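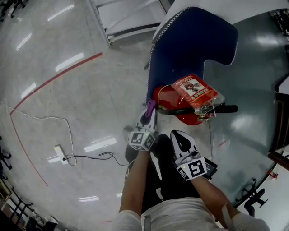

One gripper on the fire extinguisher, mid-session on the office floor.

Home | News | From the Floor | Back Issues | Contact

From the Floor: getting our examples the slow way

Hello again from the Trindstead office, where my knees are filing a complaint. We've spent most of May collecting examples for Pillai (our manipulation model, for those who joined the list recently), and as of Monday we have 3,438 recordings in the pile! The goal for the spring was 3,000, so I'm pretty pleased, even if a fair number will get thrown out once we check them.

The way it works is simple enough. You hold a gripper in each hand, you do a job, and the recording keeps track of where your hands went. The black-and-white square markers on the grippers are there for the tracking, so please don't put your thumb over them. I say this as the person who did it for a whole afternoon.

We started with cups and boxes at a table, all very tidy, and the model got good at cups and boxes at a table. So now we're down on the floor with bigger, clumsier things. The fire extinguisher is my favorite of the bunch. It's a cylinder, so it wants to roll, and the hose and nozzle stick out to one side, and ours still has a clear plastic bag with the instruction card in it, so your fingertips may land on plastic when you were expecting metal. I love it. It's also the one I mess up the most.

A few people at our Vemitville site asked if they should clear the room first. Please don't! Leave the chairs, leave the power strip and the cables, leave the shiny floor with the ceiling lights bouncing off it. If we only ever record in a bare room, we'll get a model that only works in one. Just watch where you kneel.

What I'd like next is more variety in how things get picked up. When I went through the last 200 clips, nearly all of them came in from the same side, and most of those were mine, so that's on me. Try the far end first. Try one hand a bit late. And if you fumble it, keep recording and sort it out, because the recoveries are worth having too.

Prendano, our little labeling tool, now has a button for "fumbled but fixed," so use that one and skip the notes field. Sessions run 2 hours at most, with a break whenever your back says so. Bring something soft to kneel on.

Last updated: May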